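Planning and Budgeting for a Kitchen Arm Cell
Course handout, unit 3
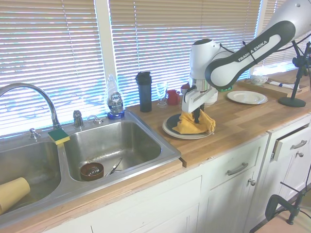 Sala, January

A quote for an arm covers the arm. Students who plan a household manipulation setup for the first time usually put nearly all of the budget on that one line and have little left for everything bolted, clamped or plugged in next to it. Work through the lines below before you ask any supplier for a price.

1. The arm and its controller
Ask for one figure that includes the control box, cables, hand and shipping. Stellerari and Kevutitz both list the hand separately. Write down the lead time as well as the price.

2. Fingers and small parts
Wiping a plate with a cloth puts the fingers down close to a hard surface, and they wear. Budget for 2 spare pairs per term. The course price from Enix is 199 a pair.

3. Mounting and stands
Measure the counter first. Check reach to the far side of the sink, and check that drawers and doors underneath can still open. Stands and clamps take up floor and counter space, so draw them on the plan at full base size. Our figure for stands, clamps and brackets last year was 602.

4. Cable routing
Leave slack at every joint. Move the arm through its full range by hand before you fix anything in place.

5. Consumables and props
Cloths, sponges, dish soap, plates, bowls, cups. These are cheap, but they need their own line - otherwise they end up on somebody's personal card. Buy plates in more than one color and size. Expect breakage.

6. Room
Window light changes through the day. If the counter is in front of a window, price blinds and a lamp together.

7. Time
Installation takes around 3 days with two people. Staff hours go in the budget even when no money changes hands.

For Tuesday: bring a one-page budget with all seven lines filled in. Mark each figure as quoted or estimated. A blank line will be sent back.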